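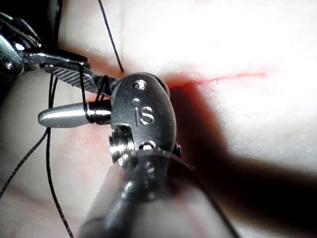

Robotics in Practice, Unit 6
Good Practice at the Suture Bench: House Rules and the Reasons Behind Them
Handout, revised July 5, 2026

Welcome back, everyone! Last unit was heavy on kinematics and I promised you something closer to the bench, so we are going to spend this session on rules. I know that sounds dull. Please bear with me, as I have come to think this is the most useful handout in the whole course, and it is also the one that former students write to me about years later (usually to ask for a copy).

1. Where rules come from

You will run into three layers of them. At the top sit the law and the published standards, which we covered in Unit 2 and which you should have in your binder. Under those come the instructions from whoever made your equipment, and those you follow to the letter, even when an older colleague tells you there is a quicker way. At the bottom are house rules, the ones a lab writes for itself. Ours are called the Pedholm sheet, after the building where they were first pinned up, and they have grown a little untidy over time. If two layers disagree, go with the stricter one and tell your section leader, so that we can fix the sheet.

2. Before anyone touches the controls

Read the instrument log. Every instrument has a card, and the card says how many sessions it has done and who last looked it over. In our lab an instrument comes off the practice bench after 40 sessions, no matter how nice it still feels in the hand. You will be tempted to squeeze out one more. Please don't!

Then move each joint slowly through its range with nothing in the jaws. Open, close, roll, bend. You are feeling for a catch or a lag, and you are also giving your own eyes a minute to get used to the magnified view. Write down what you find, including "nothing to report" – a blank line on the card tells the next person nothing at all.

3. Handling the thread

Most of our trouble starts here, so I will go on a bit. The arms can pull a good deal harder than you would guess from the console, and depending on your system you may feel very little of it, or none. You have to read tension with your eyes. Watch the pad where the stitch goes in. If the surface starts to lift or pucker, you are already pulling too much, and the right thing is to ease off first and think second.

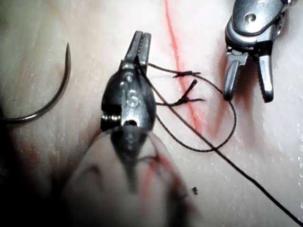
Fig. 6.1. Two knots across the line, with the needle lying on the pad at left and the thread held in the center driver.

The Pedholm rules on thread and needle, as they stand now:

Rule 1. Know where the needle is at all times. If you lose sight of it, stop both arms and say so out loud.
Rule 2. Hold the needle by its body. Keep the jaws away from the point.
Rule 3. No fast moves with thread in the jaws, however far you have to travel.
Rule 4. Keep both instrument tips in view while either one is moving.
Rule 5. Cut ends come off the pad before the next stitch goes in.

Rule 4 gets broken more than all the others put together, mostly by people who are doing rather well and have stopped thinking about the arm they aren't using. I still catch myself at it.
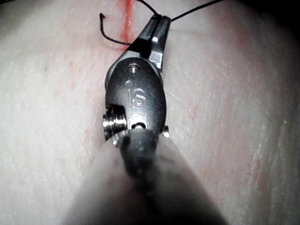

Fig. 6.2. Closed jaws on the thread, near the red line. Note the short free end at left.

A word on that free end. Beginners like to leave it very long, which feels safe and then gets wrapped around everything, or very short, and then it slips back through the loop just as you reach for it. Pick a length, try it for a few throws, and adjust. I would much sooner see you do one slow knot you can explain to me than a whole row of them in a hurry.

4. Stopping, and handing over

Anyone in the room may call a stop. That includes visitors and the person who came in to borrow a chair. When a stop is called, hands come off the controls, and we talk about it afterward. You will never lose marks for calling one.

When you hand over to your partner, say three things: what each arm is holding, where the needle is, and what you were about to do next. Wait for your partner to say them back before you get up.

5. For next time

Read the Chowdary case in the course pack (it starts on page 304) and write 200 words on which of the five rules would have helped, and at what point. There are 2 places in it where I think a reasonable person could disagree, so argue with me if you like. Bring your instrument cards too, please, filled in up to date. Bench sign-up is on the sheet outside the Wundton room, pencil only.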